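# How a Robot Picks Something Up

Have you ever picked up a pencil without looking at it? You probably do it every day. Your fingers feel the pencil, your brain says "squeeze a little," and up it comes. Easy! For a robot, that same job takes a whole lot of work, and in August I got to go see some of that work up close at the Unddale workshop open day.

The building is old. It went up in 1860 as a wool mill, and the stairs still creak like crazy (I counted 44 of them on the way up, and my legs noticed every single one). At the top there's a big bright room full of tools and wires and people who love to answer questions.

## First, the looking

A robot doesn't know what a table is. It gets pictures from cameras, and a computer has to work out which bits of the picture are table and which bits are things it could grab. The robot I liked best is called Bainbridge, and it has a small camera right at its wrist. Imagine having an eye just above your palm! Whenever you reached for a cookie, you'd get a really good view of the cookie.

## Next, the reaching

Your arm bends at the shoulder, elbow, and wrist. A robot arm has joints too, with a motor to turn each one. The computer has to decide how far every joint should turn so the hand ends up in the right spot. If one joint is a tiny bit off, the hand can miss. I asked how many tries it took before Bainbridge got good at this, and the answer was about 50 just for the first morning. That made me feel better about learning to juggle.

## Last, the grabbing

Lots of robots don't have five fingers like you. Try this at home: put a sock over your hand so only your thumb and pointer finger can pinch, then pick up a crayon, a coin, and a grape. Which one was hardest? Did the grape survive?

Grabbing is the part I could have watched all afternoon. Bainbridge has two big black fingers, and they need a different plan for each thing on the table. Those little green boxes are pretty friendly, with flat sides that are nice to pinch. When two of them sit side by side, though, a finger needs somewhere to fit, so the one off by itself is the easier pick. The black tool lying on its side is a trickier shape, like a letter T. Where would you grab it?

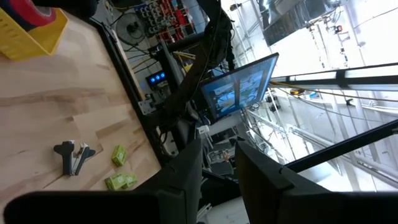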